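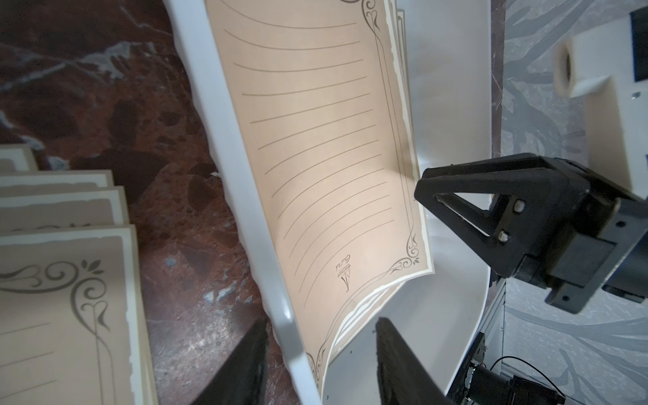
Lined stationery with printed corner flourishes, in a white holder.

Paper Packing and Sorting Assistant (part-time)
Nusholm Stationery - Finishing Room
Reports to: Subira Rashidi

Nusholm prints and packs decorative writing paper for gift shops and mail order. We are hiring one part-time assistant for the finishing room, to start in February.

Duties
Count ruled sheets into sets of 50 and square the edges before wrapping.
Check each sheet for smudges, creases and rules printed off-center. The deckled-look edge on the bordered line is printed, so a ragged outline is not a fault. A physical tear is.
Load curved holders with the face side up. Sheets may bow in the holder but must not be folded.
Wipe specks and paper dust from holders between sets.
Record rejects on the batch card by type.

Output
A trained assistant completes 300 sheets per hour on plain ruled stock and 200 on bordered stock. New hires are not measured against these rates during the first two months.

Requirements
Clean, dry hands and short nails. Gloves are supplied but most staff work without them on uncoated paper.
Near vision good enough to follow a thin double rule around a full sheet, with glasses if needed.
Able to stand for up to 2 hours between breaks.
Previous print or bindery work is useful - it is not required.

Hours and pay
Shifts start at 8:30 a.m. and end at 1 p.m. Pay is hourly and is confirmed at interview. Staff may buy seconds at cost.

To apply
Send a one-page letter to Ginette Robichaud at the Nusholm front office. Handwritten and typed letters are both accepted. Shortlisted applicants complete a paid sorting trial with Tanner Turcotte in the finishing room.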